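Print this page
E-mail this page to a friend

Juhl Folding Book and Dish Shelf, Model 488

The Juhl 488 is a freestanding shelf for small kitchens, studio apartments and shared break rooms. It holds books, plates and everyday cups, and it folds flat for storage or moving. The shelf ships fully assembled. Open the side panels until they click, lower the shelf boards onto their rests, and it is ready to load.

We started carrying the 488 in our Sumville store in March, after customers kept asking for something deeper than a bookcase and narrower than a kitchen cart. Most of them live in one or two rooms and want cookbooks, novels and dishes on the same piece of furniture. The older Juhl shelf was too shallow for a dinner plate. On the 488 the lower boards were made deeper and the top board was left as it was, so the shelf doesn't stick out at shoulder height.

Materials and finish

The side panels and boards are solid beech with a clear water-based lacquer. The hinges and board rests are steel. There is a raised lip along the front of the two lower boards to keep plates from sliding forward. The top board has no lip, so books can be pulled out without lifting them.

The lacquer stands up to splashes but should not be left wet. Let dishes drain fully before you put them away. If water does collect behind the lip, wipe it up with a dry cloth. Do not use scouring powder or oil soap. A small can of touch-up lacquer is sold separately and covers all the wood parts on one shelf with some left over.

What fits

The top board takes paperbacks and most hardcovers standing upright. Large art books should be laid flat. The middle board is meant for plates on edge in the optional plate divider, or stacked in the usual way. The bottom board is the strongest and should carry the heaviest things, such as mixing bowls or a row of cookbooks. 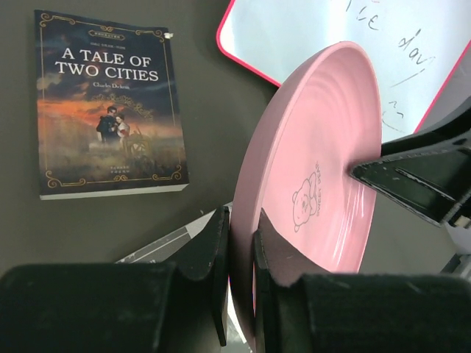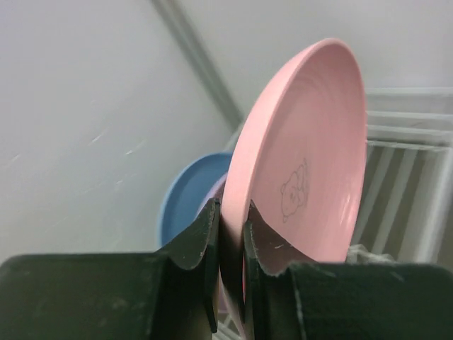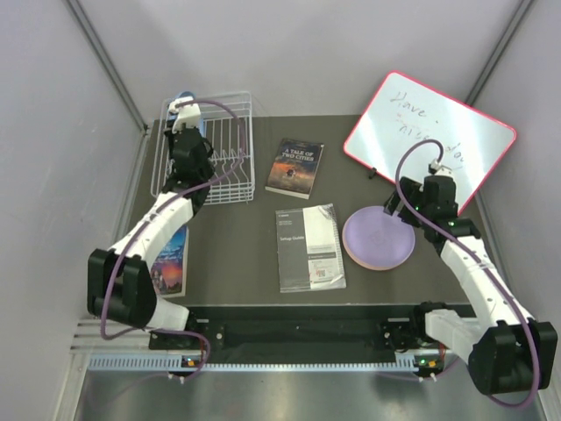 The plate divider drops into slots in the middle board and can be taken out for washing. It suits side plates and dinner plates. Deep soup bowls are better off stacked on the bottom board. If you plan to use the divider, order it with the shelf, as the Sulusberg warehouse packs both in one carton and you pay shipping once.

Specifications

Model number: 488
Overall height when open: 400 mm per section, 2 sections
Width: 659 mm
Boards: top, middle and bottom
Color: natural beech only
Assembly: none

The two sections lock together with pins at the back. They can be used side by side on a counter instead, but each section should then be pushed up against a wall.

Using the shelf on uneven floors

Each foot has a screw pad. Turn the pad counterclockwise to raise that corner. Kamrul Wickramasinghe in our service department suggests loading the bottom board before adjusting, because the shelf settles a little under weight. On carpet, use the wide pads from the spare parts kit. Children should not climb on the shelf, and in homes with small children the wall strap should always be fitted.

Customer comments

"I keep novels on top and breakfast dishes underneath. The lip does its job. I would have liked a darker wood." Mi-kyung Wang

"Good size for a break room. The hinges were stiff for the first week and are fine now." Moataz Kettani

Ordering and returns

Orders placed before noon on Thursday go out the same week. You can return an unused shelf in its carton for a full refund. Shelves that have been used can be exchanged if a hinge or board rest fails. For bulk orders, ask for Hyun-seo Yeo at the Sumville store.

Related items

Juhl Plate Divider for Model 488
Juhl Spare Parts Kit (wide pads, pins, wall strap)
Juhl Touch-Up Lacquer, clear
Trisudis Wall Rail with Hooks
Trisudis Bookends, pair
Trisudis Stacking Crate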